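Re: [Barbosa] slip on thin material, parallel vs three-finger

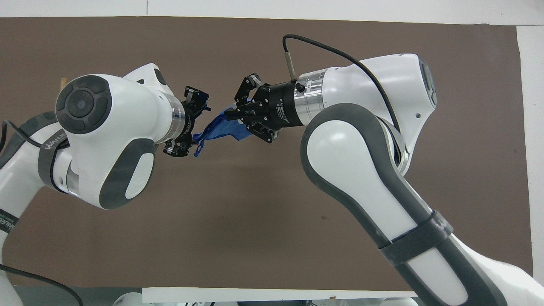

Repeated the handover runs with the Dinex pads off. Out of 50 attempts the parallel jaw lost its edge 10 times. I have not separated closing force from approach angle yet - that needs another batch.

On 1410 I see the same timeout as you, only on the three-finger side.

> Which side do you close first? With the parallel
> first we got 83 good transfers before the
> controller dropped out with error 1410. Bukport
> say it is the cable.

Three-finger first, then parallel. Swapped the cable, no change. Logs are under Index on the share.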